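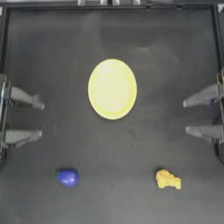 Fig. 1. Yellow plate, toy eggplant, toy nugget. Plate still empty.

PLAY FOOD IN THE EARLY YEARS ROOM
Session 4 notes, Wed 26 February
Landmont evening course, Unit 2 (pretend play)

Carrying on from last time. Missed the end of the sorting section so it goes first, then plates, then the bit on buying and cleaning. Reading at the bottom.

Sorting

Start small. Two foods and one plate is plenty for a first go. Fig. 1 is the kind of thing: one smooth, one bumpy. Purple-blue against golden yellow, hard to mix up even for a child who has no color words yet.

Words to have ready:
smooth, shiny, round, stem
bumpy, lumpy, crumbs, crunchy
plate, on, off, next to, more, all gone

Say the word when the child touches the thing, not before. Leave a gap. Longer gap than feels comfortable. Most of us in the practice round jumped in too early.

Don't ask "what color is it" over and over. Comment instead: "you've got the eggplant." Then wait.

Some kids will only know it as aubergine, or by the word used at home. Use the home word too. Write it on the card if you can't remember it. Plenty of children have never seen a whole one, only cooked. Bring a real one in if budget allows, let them hold it, compare size. The toy one is much smaller than a real eggplant, and that can be a good conversation in itself.

Setting the table

Plain surface, lots of space between things. In Fig. 1 the foods are well apart and the plate is off on its own, so the child has to reach and choose. If everything is bunched up they grab a handful and it turns into dumping. Dumping is fine! But plan for it, seperate activity, bucket.

Plate with a rim. The rim gives them an edge to aim inside. Flat placemats did not work as well in the Adjei rooms, food slid off and the game turned into picking up.

Order we used:
1. Empty plate out first. Let them look.
2. One food down. Name it.
3. Second food, a good way off from the first.
4. "I'm hungry." Hold your hands still.
5. Whatever goes on the plate, eat it. Big pretend chewing.
6. Clear and swap roles.

Step 6 gets skipped all the time. Don't skip it. Being the one who serves and being the one who eats are different jobs and some children only ever get one of them.

Healthy / unhealthy

Question came up about nuggets and fries in the play kitchen. The course line: keep them in. Children play what they know. No "good food" and "bad food" bins at this age. Sort by feel, by color, by who likes it, by hot or cold. Fine to put a vegetable and a nugget on the same plate, thats dinner in a lot of houses.

Buying

Brusberg catalog has loose pieces, Jindska sells them in mixed tubs only. Check size against the choke tube before anything goes out to under-threes. Throw out anything cracked or with paint lifting. Textured pieces hold dirt in the bumps, so soft brush and soapy water, then air dry on a rack. Smooth ones just wipe.

For next time

Read the handout on turn taking, pages 2 to 4. Try the six steps with one child and write down what they said, exact words, no tidying up the grammar. Half a page. Bring one plate and two foods from your own setting, we'll swap around.

Observation folders are due in April, date to be confirmed. Room 62 again, not the downstairs one.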